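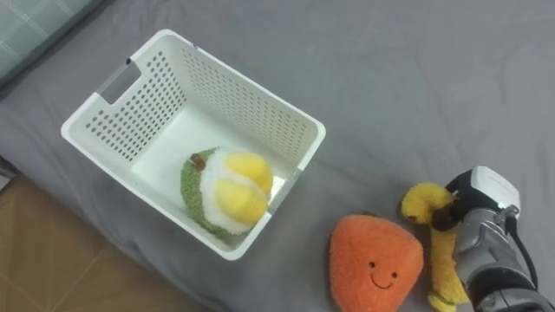

Fitted sheet comes off the corner every night, what do you do?
Forum: Home and Laundry
Started by greylinen_k, Oct 7, 2025

greylinen_k
Hello all. English is my second language, so please ask me if something is not clear.

I have a problem with fitted sheets on a wide bed. In February we bought a new mattress from Hedeck, and it is thicker than the old one. The sheets I had before are now too shallow. I bought two new ones from Jamstead, gray, and on the package it is written "deep." The first night they were good. After 3 washes, the corner on my side comes up before morning, and I wake up with my face on the bare mattress.

I wash at the warm setting and dry in the machine at medium heat. Is it the drying? Or should I return them? I don't want to buy a third set if the mistake is mine.

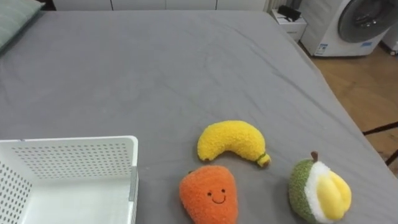 My bed this morning.

petrichor_lane
It is the dryer. Cotton gets smaller, and the elastic gets tired from heat. Use low heat, or hang it on the line. I have Jamstead sheets too and mine are still fine, but they never saw a dryer.

oldmangle
I disagree with the above. A sheet that can't survive medium heat is a bad sheet. I have dried mine hot for 10 years. The problem is the depth. "Deep" on the package means nothing, every company has its own idea of deep. Measure your mattress with the topper, if you have one, and compare with the number in the small print.

greylinen_k
Thank you both. I did not think about the topper. Yes, we have one, from Yang, and I did not include it when I measured. I will measure again tonight.

oldmangle
There is your answer.

petrichor_lane
It is part of the answer. She wrote that the first night was good and the trouble came after washing. If only the depth was wrong, it would come off the first night also.

oldmangle
Not always. A new sheet is stiff and it grips. After washing it becomes soft and slides. But fine, I accept that shrinking can help the problem along.

tumble_no_more
I sell bedding (not Jamstead, a small shop in the Petgate shopping center) and I see this return every week. You are both a little right. Cotton shrinks most in the first washes, and if the pocket was already tight, you lose the corner. I would look for a sheet with elastic all the way around, as many cheaper ones have it only in the corners.

Also, put on the difficult corner first, then the one diagonal to it. Most people finish with the difficult corner, when there is no cloth left to pull.

mossy_99
Has anybody tried the straps which go under the mattress? I bought a set of 5 and one clip broke the first week. The others hold very well, but I must lift the mattress every time I change the sheet, and my back does not like this.

petrichor_lane
I tried them and gave them away. Too much work.

oldmangle
I use them on the guest bed. No complaints.

greylinen_k
I measured. With the topper it is clearly more than the pocket of the sheet, so oldmangle, you were right about this. I also put the difficult corner first, as tumble_no_more wrote, and it feels tighter. From now on I will dry on low heat too. If it still comes off, I will ask Jamstead for an exchange. Does somebody know if they take back sheets which are already washed?

tumble_no_more
In our shop we do, if you have the receipt. For Jamstead I can't say, write to them and attach the measurements.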